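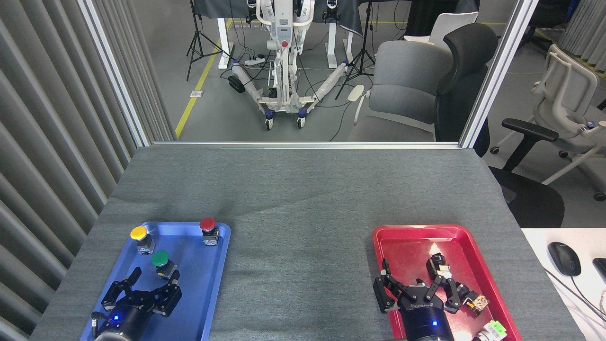

Blaues Tablett, rotes Tablett: Drucktaster auf unserem Arbeitstisch

Über uns

Schön, dass Sie hereinschauen! Wir sind Pirkness, eine kleine Werkstatt für Drucktaster und Befehlsgeräte, also für die runden Knöpfe in Rot, Gelb, Grün oder Schwarz, die man an Maschinen, Toren, Förderbändern und Hebebühnen findet und über die man sich meistens erst dann Gedanken macht, wenn einer von ihnen klemmt. Wir sortieren sie, zerlegen sie, reinigen sie, setzen sie neu zusammen und schicken sie wieder dorthin, wo sie gebraucht werden. Das klingt nach wenig, füllt unsere Tage aber ganz ordentlich.

Wie es angefangen hat

Mahfuz Majumder hat viele Jahre in der Instandhaltung gearbeitet und dabei immer wieder erlebt, dass komplette Bedienpulte ausgetauscht wurden, obwohl an einem einzigen Taster nur der Kontaktblock verschlissen war. Irgendwann standen bei ihm zu Hause im Keller so viele gerettete Knöpfe, Befestigungsringe und Sockel herum, dass die Familie um eine Lösung bat. Die fand sich in Nirow, in einem ehemaligen Ladenlokal mit guter Heizung und leider sehr kleinen Fenstern. Dort haben Mahfuz und Dymphna Mac Carthaigh die ersten Regale aufgebaut, und dort sind wir bis heute.

Der Name Pirkness stammt übrigens von einem alten Schild, das noch über der Tür hing, als wir den Mietvertrag unterschrieben haben. Wir wollten es eigentlich abnehmen, aber die ersten Kunden hatten den Namen schon auf ihre Pakete geschrieben, und so ist es dabei geblieben.

Was bei uns auf den Tisch kommt

Die meisten Taster erreichen uns in Kartons, bunt gemischt, oft mit Kabelresten und manchmal mit einem sehr freundlichen Zettel dabei. Zuerst wird geschaut, was überhaupt da ist: Pilztaster mit gewölbter Kappe, flache Taster, Gehäuse aus Metall, Sockel in ganz verschiedenen Farben. Danach geht es an die Tabletts. Wir arbeiten gern mit farbigen Kunststofftabletts mit hochgezogenem Rand, weil von denen nichts herunterrollt - und wer schon einmal auf allen vieren nach einem Befestigungsring gesucht hat, weiß, was das wert ist.

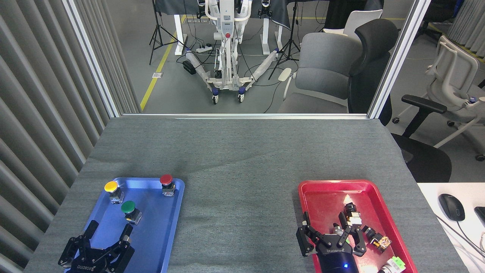

Angewöhnt hat uns die Tabletts Bláthnaid Keane, die früher in einer Großküche gearbeitet hat und Ordnung für eine Form von Höflichkeit gegenüber dem nächsten Kollegen hält. Seitdem hat bei uns jede Sendung ihren eigenen Platz, und wer morgens weitermacht, sieht gleich, wo der andere am Abend aufgehört hat. Kappen liegen bei Kappen, Sockel bei Sockel, und was noch zusammengehört, bleibt auch zusammen. Die aufrecht stehenden Pilztaster haben es ihr besonders angetan. Sie behauptet, ein Taster, der gerade auf seinem Sockel steht, sei schon halb geprüft, was fachlich natürlich nicht ganz stimmt, aber wir verstehen, was sie meint.

Die grauen Stoffbezüge auf den Tischen haben wir erst nach einigem Hin und Her angeschafft. Auf den glatten Platten war es uns zu laut, die Teile rutschten, und die Kappen bekamen feine Kratzer. Jetzt ist es deutlich ruhiger geworden, sodass man sogar das Radio wieder leiser stellen konnte (sehr zur Freude von Santeri Hirvonen, der beim Prüfen gern auf das Klicken der Kontakte hört).

Im Lager stehen 29 Sortierkästen, die nach Farbe und Bauform beschriftet sind, dazu ein Regal für die Sonderlinge, also für alles, was in keinen Kasten passt und trotzdem zu schade zum Wegwerfen ist. Im vergangenen Januar haben wir dort 327 einzelne Kappen herausgeholt und den passenden Körpern zugeordnet. Das war eine schöne Winterarbeit mit viel Tee.

Reparieren, umbauen, beraten

In einem normalen Monat gehen rund 300 Taster durch unsere Hände. Ein guter Teil davon kommt von kleinen Betrieben, Schreinereien, Wäschereien und Molkereien, die an älteren Anlagen hängen und für diese keine Ersatzteile mehr bekommen. Für sie suchen wir, was passt, oder bauen aus mehreren Tastern einen guten. Wenn gar nichts zu machen ist, sagen wir das auch, und zwar bevor eine Rechnung entsteht.

Um die elektrische Prüfung kümmert sich Santeri. Jeder Taster wird mehrfach betätigt, durchgemessen und bekommt eine Karte mit dem Ergebnis. Not-Halt-Geräte behandeln wir getrennt und geben gebrauchte grundsätzlich nicht zum Wiedereinbau heraus; die nehmen wir gern für Schulungstafeln, denn dort tun sie noch viele Jahre gute Dienste.
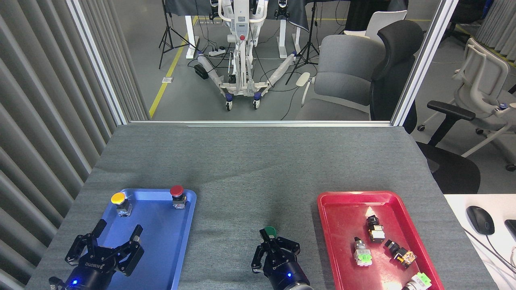

Aus diesen Schulungstafeln ist inzwischen ein eigener Bereich geworden, den Hooman Jafarzadeh betreut. Er stellt unter dem Namen Egan Übungskästen für Berufsschulen und Lehrwerkstätten zusammen: Taster, Kontaktblöcke, Beschriftungsschilder und ein Heft mit Aufgaben, das er selbst geschrieben und, wie er betont, auch selbst durchgearbeitet hat. Für jüngere Kinder gibt es dazu Bimanel, eine einfachere Ausgabe ohne jeden Stromanschluss, bei der es ums Greifen, Zuordnen und Zusammenstecken geht. Mit der linken Hand festhalten, mit der rechten drehen - das ist schwieriger, als man denkt, und die Konzentration auf den Gesichtern ist jedes Mal wieder ein Vergnügen. Bisher haben 203 dieser Kästen unser Haus verlassen.

Besuch ist willkommen

Wer etwas vorbeibringen möchte, muss keinen großen Aufwand treiben. Ein Karton genügt, gern mit einem Hinweis, aus welcher Anlage die Teile stammen. Bitte schrauben Sie vorher nichts mit Gewalt auseinander, das übernehmen wir mit dem richtigen Schlüssel. Am 20. Januar öffnen wir außerdem die Werkstatt für alle, die einmal selbst einen Taster zerlegen und wieder zusammensetzen möchten. Dymphna backt dafür ihren Apfelkuchen, und Hooman hat versprochen, seine Führung dieses Mal unter einer Stunde zu halten.

Am Telefon erreichen Sie meistens Dymphna, die auch die Termine macht und weiß, welche Sendung gerade auf welchem Tisch liegt. Schriftliche Anfragen beantworten wir der Reihe nach, und ein Foto vom Typenschild hilft uns dabei sehr.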